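The Great Hair Dryer Roundup

By the time March rolled in, I owned a frankly embarrassing number of hair dryers. I'd bought a couple myself, my sisters handed theirs down, and the rest came in one box from a moving sale over in Vallejo (I paid for the box, not the contents, and you know how that goes). They lived under the bathroom sink in one big knot of cord. Every morning I pulled on a handle and got three plugs and a round brush.

So I gave myself one afternoon, a pot of coffee and a single rule — every dryer comes out, gets looked at, and earns its way back in. Floral underneath, blue brick pattern behind, and a row along the back so I could compare the shapes. The dark green T-shaped one stood up so nicely near the middle that I fell for it all over again!

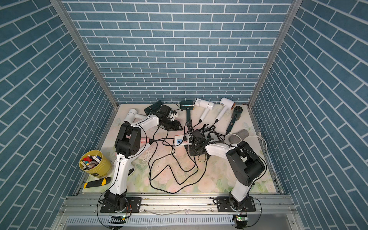 Sorting by handle

I started out sorting by color, and it was useless. White is the color of half the dryers ever sold, as far as I can tell, and knowing that doesn't help when you're dripping on the bath mat. Handles were better. A slim straight handle slides into a drawer, and a fat one wants a hook or a basket. After handles I went by cord. Anything stiff or kinked near the plug went straight in the recycling bag, no matter how cute it was.

I'm a sucker for the little touches, I'll admit. One white dryer has a gold-orange ring at the nozzle end, and it looks so much fancier than its plain cousins. The pink one makes me happy every single time. Then there's the black one with the small gold logo on its handle, which I'd take to a hotel just to show off — and I do mean to.

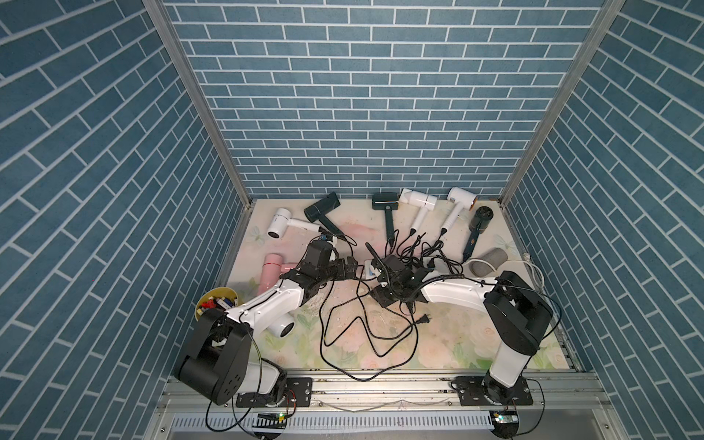

How many hair dryers does one household need?

Two covers most homes: one for every day and a lighter one for the suitcase. I kept 3, and I'm at peace with it. They each have a hook now, and the cords hang in loose loops with a strip of soft tape around the middle.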